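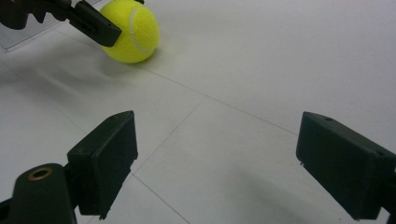 Get a rug down before you lose your mind, came the reply from a reader in Clendisside, because a ball on bare tile is the loudest thing in any house and it will be the loudest thing in yours.

I had asked for it, of course. In the last letter I went on at some length about our pale floor tiles, and whether a hard white floor was a silly choice for a room where so much gets dropped, bounced and rolled. I was expecting a note or two about mopping. What I got was a mailbox full of opinions, and most of them, like the one from Clendisside, were about noise and play and where the toys go at night. So I am giving the whole item over to it this time, and the tomato news will have to wait.

First, the rug. I did listen, and I did go looking, and I came very close to buying a big wool one at the Goltaria home store for a little under $300. I stood there petting it like a dog. Then I thought about what we do in that room, which is mostly roll a ball back and forth after supper, and a ball doesn't care for a rug. On tile it goes and goes. A small push will send it clear to the back door, and half the fun for a little one is trotting after it. So the compromise, for now, is a flat cotton runner along the wall on the bedroom side, with a rubber pad under it so it stays put, and the middle of the floor left open.

The runner has helped more than I expected. It doesn't do a thing for the sound of a ball hitting tile, but it stops the ball before it hits the baseboard, and the baseboard was the part that carried through the house. If you have a room that shares a wall with somebody's bed, you might try that before you spend real money. Ours cost $39 and goes in the washing machine on cold.

Several of you asked about the grout. On a white floor the tiles themselves are easy enough -- a damp mop, warm water, a drop of dish soap, and then a second pass with plain water so the soap doesn't dry to a haze. The lines between the tiles are where the trouble lives. I use baking soda mixed with a little water until it is about like frosting, spread it along the line with an old toothbrush, let it sit while I have my coffee, and scrub. Please don't use vinegar on grout, whatever your aunt says (mine said it too, bless her). It can eat at it over time, and it is worse yet on natural stone. Work in small patches and wipe as you go, or you will find yourself stranded on the far side of the room with a dry crust between you and the sink.

For the toys, I have settled on one low basket by the door and nothing with a lid. We had a lidded box all last winter, a very handsome one, and by December everything was living on top of it instead of inside it. Balls go in last so they are on top and come out first. I would also keep them off the floor overnight if anyone in your house walks to the kitchen in the dark. On tile a ball under the heel goes out from under you like a roller skate, and the floor is not forgiving when you get there.

A reader over by Munro wanted to know what kind of ball is kindest to a hard floor. We like the soft foam ones and the lightweight vinyl ones that are a bit underfilled. Let a little air out and they roll just as nicely and make half the racket. Wipe them down when you mop, too, because a grubby ball will leave gray smudges all over a clean white floor, and you will blame the dog.

I am still undecided about a real rug for the cold months, when that floor is like a skating pond at six in the morning. If you have a washable one you have lived with for a year or more, in a house with children in it, do write and tell me how it has held up. Anything that reaches me by 8 Jul 2025 can go in the next letter, along with the tomatoes.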